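Cable plugging, month four

I have been trying to get the arm to pick up a network cable and push it into a port since August. It sounds like a small job. The plug is light, the cable is stiff, and the cable usually wins.

The first fingers were flat and hard. The plug turned in them as soon as the cable pulled sideways. Tyson Desjardins, who has the next bench at the workshop, told me to try something rough on the inside faces, so the new ones have dark gritty pads. I also cut the closing speed, which I should have done at the start. 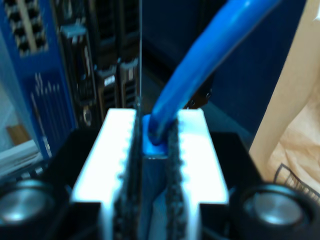
The other change was where to grip. I used to take hold of the cable a little way back from the plug, and any bend in it swung the tip off target. Now I close on the plug end itself. Anything further back and the correction in software gets too large to trust.

I log every try in a plain text file. As of 16 November 2019 there are 702 tries in it, and 216 of those ended with the plug seated and the latch clicked. Most of the good ones are recent – the old fingers hardly managed any. Failures are mostly the plug tilting against the lip of the port. The push stops at a force limit, backs off and goes again, up to 11 times, before the script gives up.

Next I want to turn the plug to match the latch side without my help. For now I set that by hand before each run.

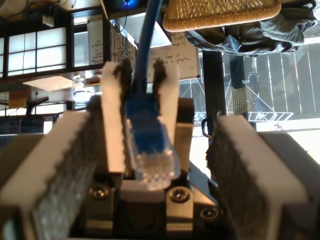 Lejla Georgiou wrote in to ask whether I had tried a small spiral search at the port before pushing, and said it fixed the same tilt problem on her own arm. I haven't, but it goes on the list ahead of the rotation work.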